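Foam pads or printed fingertips for picking up shoes?

Asked by Carys Mostyn in Grippers and End Effectors
Viewed 1,992 times

I'm comparing fingertips for a hand-held gripper. The test objects are foam clogs, chosen by my boss, who owns a lot of foam clogs. The pads look like this, and I'd call them past their best:

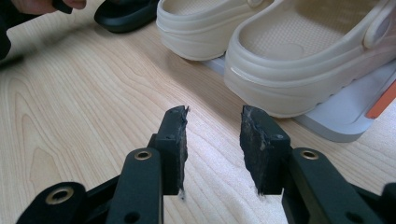 2 Answers

Mabli Wynne
Accepted answer

Replace the pads before you compare anything. Foam with a crumbled top edge touches the shoe somewhere different on every grasp, so you'd be measuring crumbs. I ran 30 picks on fresh pads and 30 on old ones, same clog, and the old ones dropped 13. The fresh ones dropped two, and one of those was me sneezing.

Then pick one grasp and stick to it. I like the clog on its side, with the fingers coming in at the sole wall:
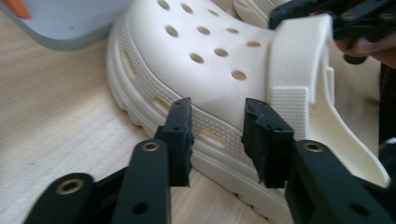
2 min read

Watch the slots in the sole on that kind of clog. A fingertip that lands half on a slot can feel solid right up to the moment you lift. Go for plain wall if you can find any. The heel strap is tempting and you should leave it alone, as it pivots.

For printed tips, I'd try a softer filament before changing the shape. I did it in the other order and have a drawer of shapes.

Arwel Maddocks

Just buy the Novon tips. Had mine since August, no complaints. Haven't tried them on shoes.

Comment from Carys Mostyn: New pads ordered. They come in packs of 200, so see you all in the next decade.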